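Tableware and Kitchen Things
Sernbridge House Collection – Gallery 4

The Sernbridge collection has 216 pieces of everyday tableware on its list, most of them bought for use and used for years before they came to us. This page covers the bowls. Plates, jugs and storage tins have their own galleries. Click any picture for a larger view.

Light blue bowl, large. Rings run out from the center of the basin and get wider apart toward the rim, which is a silvery gray. The yellow edge showing on the left belongs to a separate piece.

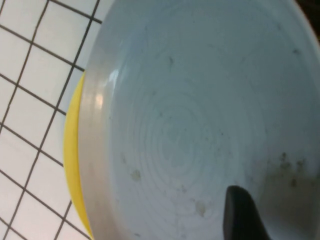

Photo: Purificación Campos / Sernbridge House Collection

Rings like these are easiest to make out in the middle of a bowl. Farther up the side they fade into plain blue. The finish inside is smooth, between matte and satin, and the rim takes the light more strongly.

The bowls came in with the Bellamy gift, which filled 49 boxes and was unpacked in the old laundry in November. Mavis Szabo wrote the list and gave each piece a shelf number. Makers are entered only where there is a mark to go by – unmarked pieces are filed by color and size.

Bowls are kept on the lower shelves in the Zurwood room and can be seen by appointment in the afternoon. Please ask before handling anything. Prints of the gallery photos can be ordered at the front desk, where the full list is also kept.

Next gallery: Jugs and Pitchers
Back to all galleries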